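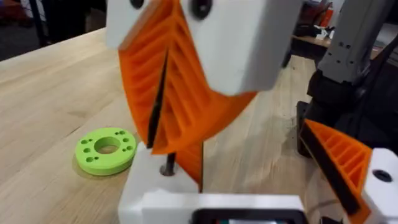 A light-coloured wooden tabletop

Why are some tables pale and others dark?

Wood gets its colour from the tree it came from. Birch and ash are pale. Walnut is dark brown. People can change the colour too, by rubbing in a stain or a coat of oil.

Many woods change slowly in sunlight. Leave a book on a sunny table all June and you may find a patch the shape of the book when you pick it up.

Try it: look at two tables at home. Which one is lighter? Can you see any lines in the wood? Those lines are called the grain – they show how the tree grew.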